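Gravel access road to reserve car park, washboarding near the gate

Posted by tmarsh_works, 2 February 2025
283 views

We look after a small bushland reserve with a single unsealed access road, 923 m from the council road to the car park. The first section past the gate has corrugated badly and the crossfall is gone on the inside of the bend. It was graded in September and the corrugations were back within 8 weeks. Traffic is light vehicles only, apart from the toilet pump-out truck.

The base is a local ridge gravel, topped with whatever was left in the stockpile. I don't have a grading curve for either. The contractor (Oyelaran) has quoted for another grade and roll. A second quote, from Gedico, includes importing new wearing course and a polymer stabiliser called Skanitum. The price difference is considerable and the district will want it justified. Is the stabiliser worth paying for on a road this short, or should I fix the shape first and leave the chemistry alone?

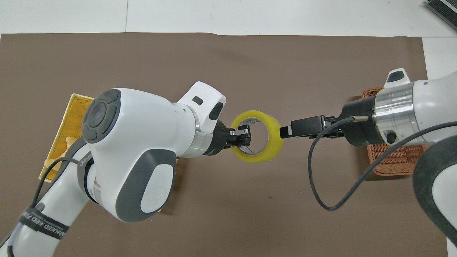
Arm and strap over the brown mat.

3 shares

Osvaldo Xavier
Shape first. A stabiliser won't hold a road that has no crossfall.

Corrugation on light traffic is usually a material problem combined with braking and acceleration. Yours starts at a gate, where everyone stops and pulls away again. If the wearing course is short of fines with some plasticity, the stone ravels under the wheels and the pattern sets up again soon after grading. Cutting the tops off and dropping them in the hollows gives you a loose layer over the same hard profile, and the wheels find it quickly.

Ask both contractors the following before comparing prices:

Will the surface be ripped to below the bottom of the corrugations before reshaping?
Is water being added, and who supplies the truck? Grading dry is money wasted.
What crossfall is being set out? I'd specify 4 per cent, with the bend superelevated one way and the inside table drain reopened.
What roller is being used, and how many passes?

Get the existing gravel tested for particle size distribution and plasticity index. Take samples from the bad section and from a section that has held up. If the plasticity is low, blending in a clayey gravel may be all you need. Polymer products vary a great deal with the host material, so ask the supplier for results on your gravel and not somebody else's.
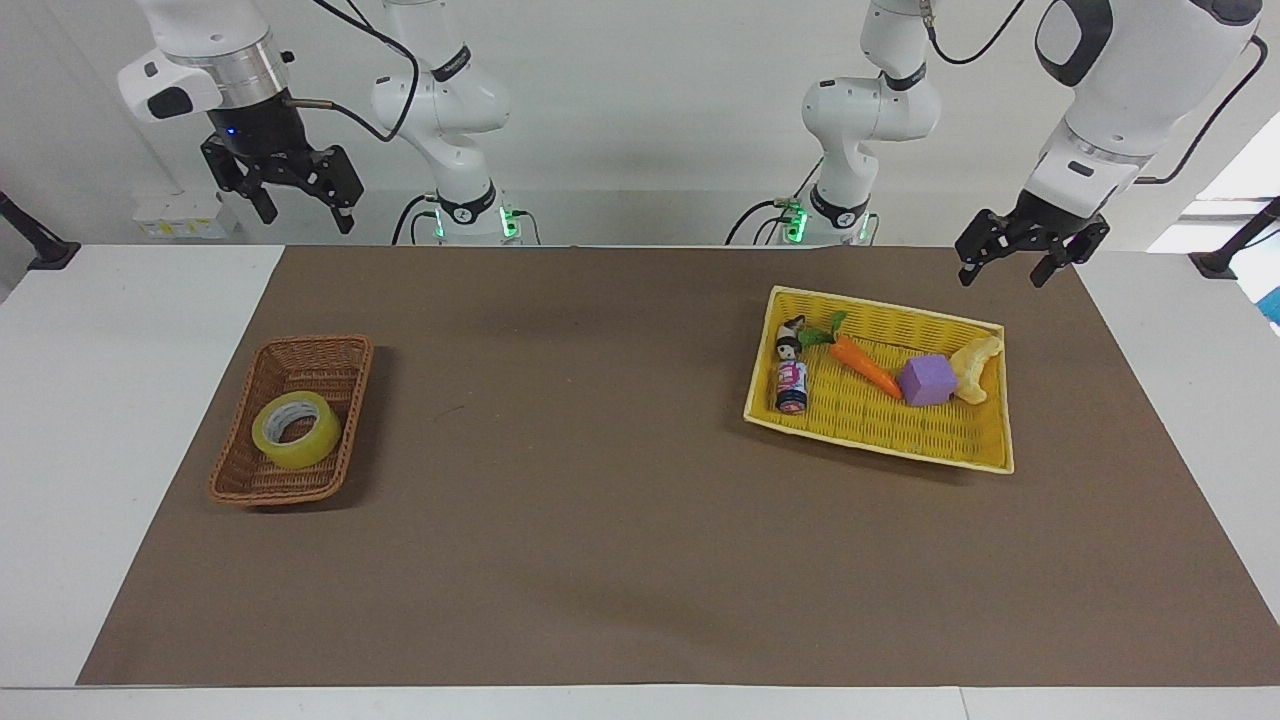 Osvaldo Xavier

One addition on drainage. Check the culvert inlets and the turnout drains before any plant arrives. If water is standing in the table drain next to the bend, the subgrade there will be soft and no wearing course will keep its shape. Clear the drains, let it dry back, then grade.

Also check whether the pump-out truck can be booked outside wet periods. A loaded tanker on a saturated pavement does more harm than a month of visitor cars.

6 shares

dkelso
we used Drirex on ours. dust was better, corrugations were the same. would move the gate back if you can, or seal the bit either side of it

Related
Choosing a crossfall for unsealed park roads
Who pays for a shared access road?
Load limits on timber footbridges
Table drain or spoon drain beside a walking track
Recycled asphalt as car park surfacing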